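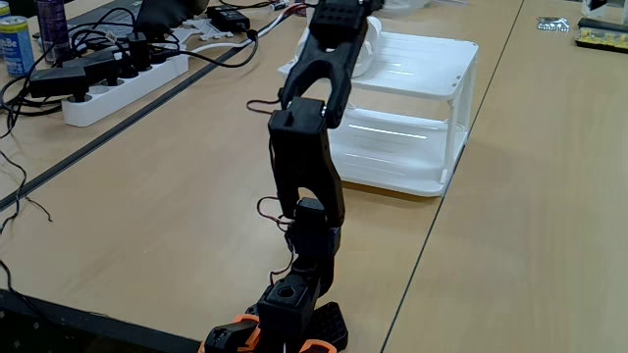 Follower arm, Cotow bench, before the second block of trials.

Trenico Forum > Low-cost manipulation > Methods and results

Joint offset re-estimation on printed arms: results and request for comment

cotow_bench
2023-07-15
The group wishes to report a result obtained on our servo arm and to invite criticism of the method before the report is finalised. The question was whether a short re-estimation of joint offsets, performed at the start of each session, reduces placement error on a printed arm without external tracking. The procedure moves the arm through 40 fixed poses, touches a reference plate in each, and solves for the offsets by least squares. We recorded 3,191 placements, divided between sessions with and without the procedure. Median placement error fell from 6.2 mm to 3.8 mm. The full log is available to registered members on request.

flustora_lab
Thank you for posting this. Our laboratory would ask how the order of sessions was determined. If the uncorrected sessions were all run in May and the corrected ones afterward, the comparison is open to the objection that the operators had simply become more practised at mounting the plate.

cotow_bench
The order was drawn at random by day, and both conditions appear in every week of the study. The plate was mounted by the same operator throughout -- a limitation in its own right, and one we will state in the report.

doan_doan
I must disagree with the interpretation. Printed links flex under load, and the flex depends on pose. A constant offset per joint cannot represent that. What you have measured may be the solver absorbing the average sag of the arm in the region where the plate sits. Placements at the far edge of the workspace should then show little or no benefit. Has the error been broken down by reach?

cotow_bench
It has been, in part. For the outer third of the workspace the improvement was 0.9 mm, considerably less than the overall figure. We accept that this is consistent with your account. We do not accept that it accounts for the whole effect, as the estimated offsets at the base joint changed between sessions, and that joint turns about a vertical axis and carries very little of the sag.

doan_doan
The base joint is a fair point. I would still want a stiffness term in the model before the word "calibration" goes in the title.

grey_servo
A practical question. Were the servos warmed up before the poses were run? On our units the readings drift for the first 10 minutes under power. We discard everything from that period as a matter of policy.

cotow_bench
No warm-up was prescribed in the protocol. Start times were logged, so the early placements can be separated out and the analysis repeated.

flustora_lab
We would support that. We are also prepared to run the same 40 poses on our own arm, with 500 placements per condition, provided the plate drawing is shared. Our links are printed in a different material, and the comparison may help to settle the question of flex.

cotow_bench
The drawing has been added to the project folder. Please note that the hole spacing was revised in May -- the earlier version should not be used.

doan_doan
If Flustora proceeds, I would ask that at least half of the placements be made at full reach. Otherwise we will be having the same discussion in the spring.

flustora_lab
Agreed as to half.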